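The Pause
Short fiction - 7/17/19
61 shares | 28 comments

Oller had the kit on a trial lease, and the lease was about to become a purchase. I was engaged to write the evaluation. The terms were a flat fee, two days at the Zadberg plant, and a report of no more than ten pages.

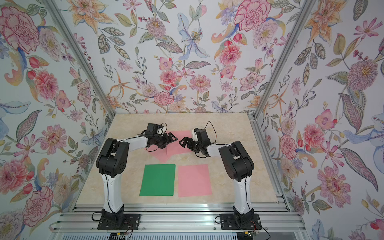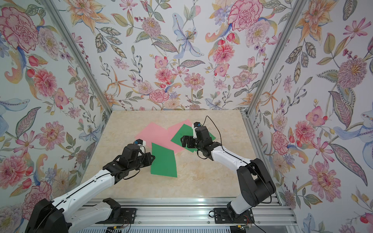
Pink and green stock on the bench.

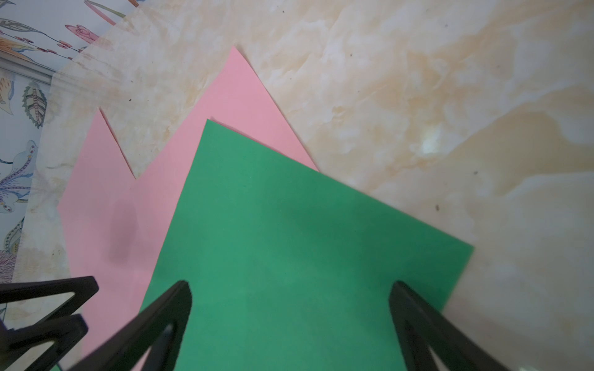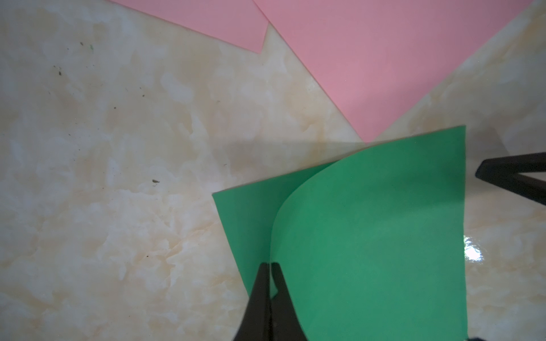

FICTION > SHORT STORIES

The product was the Wornow, a twin-arm bench kit sold by Manolakis to small shops that handle flat goods. It shipped with the two arms, the grippers, the cameras and the mounting plates. The buyer supplied the table. Oller printed delivery forms in sets, pink under green, and had leased the kit to pull bad sheets out of the sets before they went to the binder.

I began with the manual. It was accurate up to chapter four. Chapter five described a menu that had been removed in the last software update, and chapter six referred back to chapter five. I noted this under Documentation and gave it two points out of five.

Setup was rated next. Oller's records showed that the kit had been running by the end of its first afternoon, and I had no reason to doubt them. The bolts were standard sizes. The cables were long enough, with slack left over that could have been dressed better. Three points.

Then I watched it work. Paper is a poor material for a gripper. It has no thickness to speak of, it clings to the sheet below, and it curls when one edge is lifted. The Wornow handled this by pinching low and pulling slowly, so that the sheet bent up into a curve before it came free. When a pull failed, the arm opened its fingers, backed off, and tried again from a slightly different angle. I timed a full set with a stopwatch and then timed it again.

The second time was longer by 28 seconds.

I timed it a third time and got the first figure. I asked for the log. The log covered 3506 sets, and the plant gave it to me on a card with the previous customer's label still on it. I read it that night at the motel in Zadberg, which had a desk but no chair.

The long sets were regular. They came once per shift, always in the middle of the morning, and they had the same shape. Both arms stopped. The left gripper went down, touched the corner of the top sheet, and moved it a very small distance. The right gripper did nothing. Then both arms held still, and then the work went on. There was no fault code. The motors drew holding current and the cameras kept recording.

I called Manolakis in the morning. The support line was competent and a little tired. They explained that the kit had been taught by demonstration. In November an operator at Oller had driven the arms by hand for 247 sets, and the software had learned the job from those. If a movement was in the demonstrations, it could be in the work. They asked whether the operator had taken a break at that time of day.

I said I would find out.

The plant office found the operator's shift sheets in a cabinet. She had left in the spring. The sheets gave her start and finish times and nothing in between. The office remembered that she used to look at the loading door when the bakery truck came, to see whether it was the driver she liked. The truck still came. I stood by the bench and waited for it, and when it backed in, the arms stopped, the left gripper straightened the green sheet, and both of them held.

I wrote down the time. I considered the possible causes. The door let in light, and the light would change what the cameras saw. The vibration might carry through the floor. Either would be enough to select that part of the training. I blocked the light with a sheet of cardboard and the pause did not occur. I removed the cardboard the next morning and it did. This was a satisfactory result and I recorded it as such.

Oller asked what it would cost to take the pause out. Manolakis quoted for a new round of demonstrations, with a technician, travel not included. The alternative was the cardboard. I set out both in a table, with the time lost per shift on one side and the price on the other. On those numbers the retraining would not pay for itself during the service life of the arms. The cardboard cost nothing and I could find no technical objection to it.

I left it out of the recommendations. The table is on page eight, and anyone at Oller who reads page eight can order a piece of cardboard.

Under Performance I gave the Wornow four points. Under Known Issues I wrote that the unit stops for 28 seconds once per shift, that the stop is harmless, and that staff should not reach onto the table while it is in progress - the arms are still powered and will resume without a signal.

The purchase went through. Oller sent me a copy of the acceptance form, which was signed in the right place, and a question about the invoice, which had my old address on it. I corrected the address and sent it back. They asked also whether the kit could be moved nearer to the binder, at the far end of the building, where there are no doors. I told them that it could, and that they would need to run a longer power lead. As of the last service note it had not been moved.

28 comments - Sort by oldest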